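Clorketti travel history tracker, reviewed after a full application

March 24, 2026. Written quickly, between boxes. Sorry in advance.

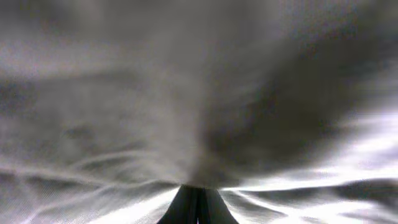 Lina Abu Hammour wrote under my last post that no app is going to rescue anyone who threw away their boarding passes, and that a spreadsheet with a column for "left" and a column for "came back" did her whole settlement application without a penny spent. She also wants to know whether Clorketti does anything with old passports, the cancelled ones with the corner snipped off.

Fair question. Yes, sort of. Will get to it.

So what it is. Clorketti is an app plus a website for people who have to account for every time they left the country. Settlement, citizenship, some visa extensions. The form wants dates out, dates in, where you went, why. If you've lived somewhere for years and have a mother abroad and a job that sends you to trade fairs, this is a horrible afternoon. Several horrible afternoons in my case. I had 2456 days to cover and a memory like a sieve.

I paid for it myself, the yearly plan. Also tried Rovano, which does much the same, so some comparing below.

Setting up

Quick. Name, passport number if you want (you can leave it out, I did), date your permission started, date you hope to apply. It draws you a long calendar. Everything starts off as "here" and you mark the bits that weren't.

First annoyance straight away. It asks which kind of application you're making before it lets you in, and if you pick wrong you can't change it without starting a new file. I picked wrong. Started a new file. No harm as there was nothing in it yet but imagine doing that at the end. Gil-soo Yook did exactly that at the end. Had to copy the lot across by hand, trip by trip, and was not in a good mood about it on the phone.

Getting the trips in

Three ways. Type them. Let it search your email for bookings. Photograph stamps.

Typing is fine. Good even. You put in the day you left and the day you got back and it works out the rest, and it asks whether you want the travel days themselves counted or not, which matters, and has a little note on why. The note is in proper English and not lawyer English. Tick.

Email search. Mixed. You forward bookings to an address they give you, or you link the account. I didn't fancy linking so I forwarded. Airlines fine. Ferries it hated. Every ferry booking came through with the return leg missing, so according to Clorketti I went over on the night boat one March and simply stayed there. Coach tickets the same. If you mostly fly you'll be pleased with it, if you go by sea have a pen ready.

Also it doesn't know when you cancelled. Worth saying twice. It does not know when you cancelled. Flights booked and never taken went in as trips, and I only spotted one because it clashed with a hospital letter. Go through every line. Every one.

Stamps, for Lina. The photo reader copes with a clear stamp on a clean page. It does read cancelled passports, it doesn't care about the snipped corner. What it can't do is two stamps on top of each other, or the ones where the officer was clearly having a bad day and got half of it on the page and half on the desk. Then it guesses. And it shows the guess in the same black type as the dates it's sure of!! That is the worst thing in the whole product and I'd like them to fix it tomorrow. Rovano puts its guesses in orange with a question mark. Simple. Works.

Jae-in Yoon told me the trick is to photograph one stamp at a time with a piece of paper over the others. Did help. Slow though, took me almost 20 minutes for one double page.

The counting

This is what you pay for. You set the limit that applies to you and it slides along your calendar looking for any stretch where you've been away too long. My worst stretch came out at 187 days. I'd done the same sum on paper and got less, and felt quite smug, and the paper was wrong. I had forgotten a funeral trip entirely. Not forgotten the funeral. Forgotten that I went back a second time afterwards to sort out the flat.

It lets you click on the stretch and see which trips make it up, and then "what if" you move your application date forward or back. Very good, this bit. Really very good. I moved mine back and slept better. You should still ask someone qualified if you're anywhere near a limit, the app says so too and I'm saying so. It's a calculator. It doesn't know about exceptions or discretion or what you can say in a covering letter.

Laurier Marchand used Rovano for the same job and got an answer one trip out from mine when we put the same test dates in. Turned out (after much swearing) we'd answered the travel-days question differently. So check that setting before you panic. Clorketti hides it under "preferences", in with the colours and the language, where no sane person would look. Rovano asks you on the first page.

Printing it out

You get a table. Dates, country, reason, notes. It's clean and you can change the order of the columns. It doesn't fill in the form for you, which the adverts nearly but not quite promise. You copy it across. I read it aloud and my sister typed, recommend doing it that way.

There's a version with copies of the evidence behind each trip, booking, stamp, whatever you've attached. Mine was enormous. Wouldn't upload in one go anywhere. You can split it by year but the page numbers start again in each part and the contents page doesn't, so the contents page is then useless. I made my own.

Reasons column: short list to choose from. Holiday, work, family, study, other. You can write over it. Do. "Other" on its own looks odd on a trip of any length, and a plain "visiting my father in hospital" is only a few words more.

Privacy

Wanted to know before I gave it my whole life. Wrote to Girnatness, the firm that makes it. Reply from Ásdís Holst, quick and clear. They keep your files until you delete them or the plan lapses, and after that there's a waiting time before they're wiped, and the stamp photos go first. I asked if you could wipe straight away with no waiting and the answer was only by writing to them. Bit of a faff. I'd want a button.

No lock on the app itself by the way. If your phone's open then so is Clorketti. My travel history isn't very exciting but some people have good reason to keep theirs quiet, and I'd think hard in their shoes. A spreadsheet with a password beats it there, so a point to Lina.

Sharing

You can give an adviser a link to view. They can leave comments, can't change dates. Mine used it once, left two comments, both useful, then asked me to just send the table by email like everyone else does. Make of that what you will.

Families: one plan, one person. If there's a partner and kids on the same application you pay again for each of them, and you can't copy a trip from one file to another even when you were all on the same plane. Mean. Rovano lets you tick who was on the trip. If I was doing this for a household I'd go to Rovano and not look back.

Help

There's a chat thing in the corner called Bae. It's a list of help pages with a name on. Asked it about ferries, got a page about flights. Asked again, same page. Email support is proper people and they were kind, answered in the end, admitted that ferries are a known problem.

Good

The sliding count, and being able to test other application dates.
Typing trips by hand, faster than I expected.
The plain notes on what each question means.
Reads cancelled passports.

Not good

Guessed dates look the same as certain ones.
Ferries, coaches.
Travel-days setting buried.
No lock, no family plan.
Can't switch application type once you've started.

Worth it?

For me yes, for one year, then I'll take the table and delete the account. If you've had a handfull of trips and kept your tickets, do the spreadsheet, Lina is right. If you've been in and out a lot and your old passports look like a toddler got at the stamps, pay for it, then check every single line with the passport open next to you.

Don't leave it till the month you apply. I did, and was up past midnight with a lamp and a magnifying glass trying to decide if a smudge was a three or an eight. It was an eight. Found the hotel reciept in a coat.

If anyone has got ferry bookings to go in properly please say how in the comments. Gil-soo says change the file to a PDF first and then forward it, I haven't tried that yet, will do when the scanner is unpacked.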